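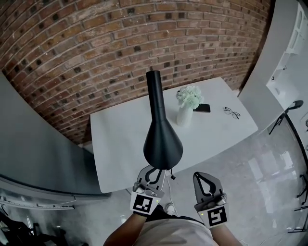

Candeeiro preto de haste esguia e base em forma de sino, com cabo branco fino.

Hollstead substitui iluminação pública do bairro de Semaan por luminárias solares

A Câmara de Hollstead aprovou a substituição da iluminação pública do bairro de Semaan por luminárias solares autónomas. A empreitada foi adjudicada à empresa Furkar e abrange 60 pontos de luz, distribuídos pela alameda principal, pelo parque infantil e pelo caminho pedonal que liga o bairro à escola básica. Os trabalhos têm início previsto para janeiro.

A decisão põe termo a um processo iniciado na sequência de sucessivas avarias na rede subterrânea que alimenta a zona. Segundo a informação técnica anexa à proposta, os cabos existentes apresentam falhas de isolamento em vários troços, e a sua reparação obrigaria à abertura de valas ao longo de 1740 metros de passeio. A instalação de colunas solares dispensa essa intervenção, uma vez que cada ponto de luz dispõe de painel, bateria e controlador próprios.

O caderno de encargos prevê que as luminárias funcionem a 100 por cento da potência entre o anoitecer e as 23h00, descendo depois para um nível reduzido até ao amanhecer. A passagem de peões ou ciclistas repõe temporariamente a intensidade máxima. No caminho da escola, a redução só se aplica a partir da meia-noite, por solicitação da direção do estabelecimento de ensino e da associação de pais.

«Os moradores de Semaan esperaram demasiado tempo por uma solução estável», afirmou Catherine Baird, vereadora com o pelouro do Ambiente e do Espaço Público, na apresentação do projeto. «Era preciso iluminar bem os percursos a pé sem voltar a rasgar passeios que foram arranjados há poucos anos.» A vereadora acrescentou que a tonalidade da luz será quente, em conformidade com o regulamento municipal de proteção do céu noturno, e que as óticas serão orientadas de modo a evitar a incidência direta nas fachadas.

As colunas atuais serão retiradas por fases, para que nenhum arruamento fique às escuras durante a obra. A primeira fase corresponde ao caminho pedonal e ao parque infantil; a segunda abrange a alameda e as respetivas transversais. O material retirado que se encontre em bom estado será encaminhado para os armazéns municipais, onde ficará disponível para reparações noutros bairros. As restantes peças seguirão para um operador licenciado de gestão de resíduos.

A gestão do sistema ficará a cargo da plataforma Flumura, que recebe diariamente dados sobre a carga das baterias e o estado de cada luminária. Em caso de avaria, o contrato obriga a empresa a intervir no prazo de dois dias úteis. A garantia das baterias é de oito anos, e as estruturas metálicas e as fundações estão cobertas por um período de 20 anos — condição que teve peso na avaliação das propostas, de acordo com o relatório do júri.

O acesso a garagens e estabelecimentos comerciais será mantido durante os trabalhos, podendo ocorrer condicionamentos pontuais ao estacionamento na alameda. Os avisos serão afixados com antecedência nos locais afetados e publicados na página do município.

A planta com a localização das novas colunas pode ser consultada no balcão de atendimento da Câmara, entre as 9h00 e as 16h30. Os residentes que pretendam comunicar zonas de sombra, ramos de árvores que possam tapar os painéis ou outras situações relevantes podem fazê-lo no mesmo local — ou através do formulário eletrónico do Serviço de Espaço Público — até ao final do mês anterior ao arranque da obra.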